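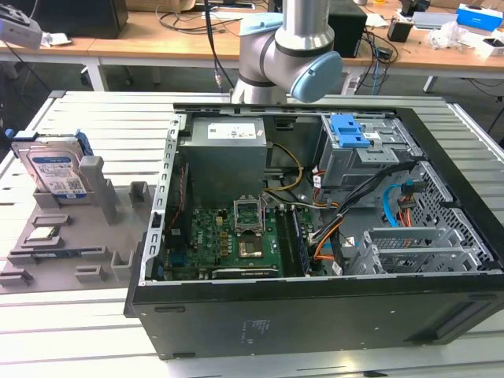 # Build a weak foot you trust in 21 minutes

I love this session! Ama Mensah taught it to me when we were both at Cesthorpe, and I still run it every Saturday before the Kelby girls turn up for practice. All you want is a ball, a flat wall and two cones (shoes are fine).

## Warm up, 5 minutes

Jog with the ball and touch it only with your weaker foot. Inside, outside, sole, laces, whatever comes. It feels clumsy and you'll lose the ball a lot, so give yourself plenty of space and keep going.

## Wall passes, 8 minutes

1. Stand 11 feet from the wall with a cone on either side of you.
2. Pass with the inside of your weaker foot. Lock the ankle and point your standing foot at the target.
3. Take one touch to settle the rebound, then pass again.
4. Once it's coming back cleanly, drop the settling touch and play it first time.

Your goal is 100 passes. Start the count wherever you left off if one gets away from you, because starting over is miserable and you'll only rush.
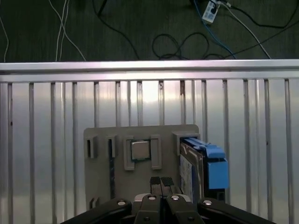

*Cables on a dark floor beside a silver metal rail.*

## Turn and strike, 8 minutes

This part is my favorite! Pass into the wall, let the ball run across your body, turn past a cone and hit it low toward an open patch of grass or a goal if you have one. Go left around the cone for four minutes, then right. Most players lean back when they shoot with the weaker foot, and the ball sails. Get your chest over it and land on your kicking foot.

## Making it harder

- Use a smaller ball. Zuweira Arthur swears by a size 3, and her left foot is scary now.
- Move back a few steps and try driven passes with the laces.
- Have a friend call "left" or "right" just as the ball comes off the wall.

Try it three times a week for a month before you change anything. If your hip gets sore, skip the striking block and do extra wall passes.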